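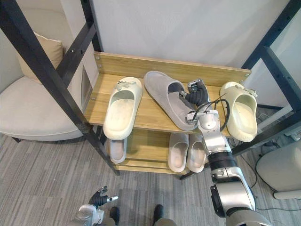
One commenter on the last round, signed only as Pivwood, wrote that a shoe rack hardly needs a safety check at all: if it stands up, it's fine. We love a challenge, so the hallway rack gets a full list of its own this time!

Clarkuvstead shared house, hallway and entrance check
Sheet 6, shoe rack and footwear
Checked 16 January 2026

FRAME AND POSTS

Rack stands level, all feet touching the floor: PASS
Comment: Lovely and steady. A folded bit of card had crept under one foot in the last check and it's gone now, thank you to whoever did that.

No rocking when pushed lightly from the side: PASS

Black metal posts free of sharp edges and flaking paint: PASS
Comment: Ran a cloth down every post and it didn't snag once.

SHELVES AND BACK PANEL

Upper shelf board flat, no sagging: PASS

Back panel firm along its whole length: PASS
Comment: Really pleased with this panel. It stops shoes sliding off the far side, which was the main grumble with the old rack.

Screws tight and sitting flush: PASS, WITH NOTE
Comment: One on the back panel took a quarter turn. Hand screwdriver only, please, the wood is soft and a power driver will chew it up.

Wood free of splinters: PASS
Comment: Such a nice grain on these boards! Check the front edges with your palm, bare feet go past here all day.

Lower shelf clean and dry: NEEDS ATTENTION
Comment: Grit at the back, where it's shady and easy to miss. Take everything off before you sweep, it's a two-minute job.

FOOTWEAR

Slippers stored in pairs, soles down: NEEDS ATTENTION
Comment: The cream slides have a habit of ending up at opposite ends of the top shelf with the grey one in between. Side by side, please, and flat. A thick moulded sole propped on its edge is just waiting to topple.

Charms on straps secure: PASS
Comment: The little green ones are great, keep them. Give each a gentle tug now and then, as a loose charm on the carpet is a nasty thing to tread on.

Nothing hanging over the front edge: PASS

Soles have some grip left: NOT CHECKED
Comment: Owners to look at their own, and be strict about it.

FLOOR AND WALKWAY

Nothing stored underneath the rack: PASS

Way to the front door clear: PASS
Comment: Best it's been since we started these sheets. Brilliant work.

STILL OPEN

Sweep lower shelf.
Pair up the cream slides.
Recheck the back panel screw in February.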